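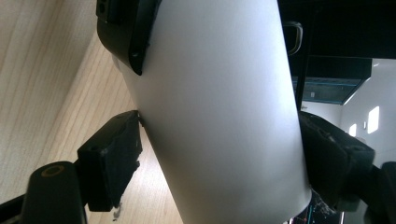
## Valleo pulls gripper pads after a week of slow-motion escapes

Valleo has taken a batch of rubber finger pads out of service at its Cerwood shop after its hand-held grippers developed a habit of letting go of things a few seconds after everyone had stopped watching.

The pads are textured black rubber, glued to the inner faces of the gripper fingers. When they're fresh, they hold a smooth white cylinder as if they'd been promised a bonus. When they wear down, the rubber begins to tear along the lower edge, and the cylinder starts a slow, dignified slide toward the table. The shop logged 122 drops before the tool was pulled on Wednesday. Normal for that stretch of work is 3.

No one was hurt. One cylinder went off the side of the bench and rolled under a cabinet, where it spent the night.

Trouble was first blamed on the cylinders, which are slick and hard to get a grip on at the best of times. A fresh box was opened. The fresh ones fell too. Suspicion then moved to the people holding the tool, who took it about as well as you'd expect, and a reminder went up on the wall about squeezing the handle all the way. The number of drops went up slightly that afternoon.

It was the morning shift that finally turned a gripper over and looked at the pads. Bits of rubber came away on a thumbnail.

Valleo says the pads came from a lot of 1470 supplied by Tzavaras, and that 1149 of them are still sealed in their bags. Those have been set aside with red tape around the carton. Tzavaras has asked for a handful back for testing and says it is too early to talk about a cause. Its spec sheet for the pads calls for a check at the start of every shift. The check was on Valleo's own list as well, on page two, below the part about coffee near the keyboards.

The fault is a small one as these things go, but it has cost Cerwood most of a week. The grippers are used to record grasps that are later played back on the shop's robot arms, and a recording of a cylinder leaving is of limited use to an arm that is supposed to keep hold of it. Sessions made with the worn pads are being gone through one at a time. Anything with a slip in it will be thrown out and done over.

Replacement pads from Rellis are due in October. They cost more and come in the same black. Until then the shop is running on older spares from a drawer, changed at lunch whether they look worn or not, and the pad check has been moved up to page one.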